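Visuelle Navigation mit topologischem Graphen: Roboter verliert sich auf großen Plätzen

So-ying Yu
5. März 2025

Ich baue für meine Masterarbeit eine Navigation nur mit Kamerabildern nach, ohne Lidar und GPS. Der Graph hat 697 Knoten. Zwischen Gebäuden kommen 62 von 100 Läufen ans Ziel, auf offenen Pflasterflächen nur 47. Liegt das am Knotenabstand von 2 Metern? Drei Ansichten aus der Fahrt:

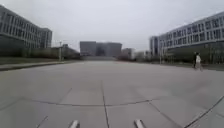
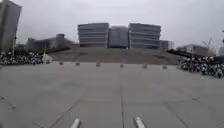
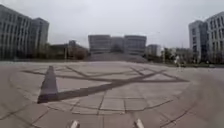

Antworten

Miltia
Der Abstand ist vermutlich zu klein. Auf so viel gleichförmigem Pflaster sehen Nachbarknoten fast gleich aus. Ich würde Knoten nach vorhergesagter zeitlicher Distanz setzen, nicht nach Metern. Prüf auch, ob beim Training negative Paare vom selben Platz dabei waren. Die beiden hellen Teile des Roboters am unteren Rand würde ich maskieren.

Palell
Nimm halt GPS dazu.

Trokimetti
GPS hat sie ausgeschlossen, steht oben. Zu Miltia: Maskieren brachte bei mir wenig, ein längerer Bildverlauf als Eingabe deutlich mehr.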